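6 min read
3,453 shares · 80 comments

The gloves want their tea break

The most delicate machine at Nadari's Gestville site is worn by whoever is on shift, and it sulks. It is a pair of gloves with a tracking controller strapped to the back of each hand, and it exists so that a robot might one day learn to pick up a highlighter. Keeping it in working order takes up a surprising share of the day — more than the highlighters do, certainly. 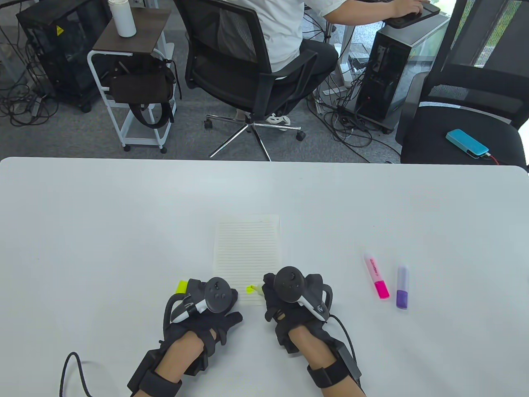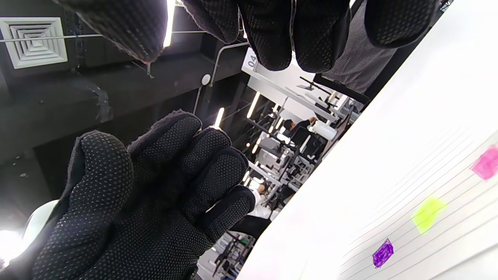
The people in Parnville, where the firm keeps its other bench, reckon Gestville makes too much fuss. Their view, delivered down the phone and at some length, is that you should tighten the straps, get on with it and throw away the bad recordings in the evening. Gestville has tried this. It threw away 200 recordings in one evening and went home in a mood.

So there is a routine. Straps go on first, wrist before hand, and snug enough that the controller doesn't wander when you make a fist. A housing that slips by the width of a fingernail will tell the computer your hand is somewhere it isn't, and the computer will believe it. Then come the cables, which have to be given enough slack to reach the far side of the table and not so much that they sweep the stationery onto the floor. After that you touch your thumbs to your fingertips, one at a time, looking like someone who has forgotten their times tables.

The check is repeated every 50 recordings. It used to be every 80, until a spell in October when the left glove developed a drift so gentle that it passed for a personality.

Repairs are mostly to straps. The hook-and-loop fills with fluff and gets cleaned out with an old toothbrush, and anything that still won't grip goes in a biscuit tin marked Karabulut, after the supplier, who would like the dud ones back. The tin is nearly full. Cables are replaced whole, usually at the plug end of somebody's patience, and the old ones are cut in half so they can't creep back into the drawer. They have done that before.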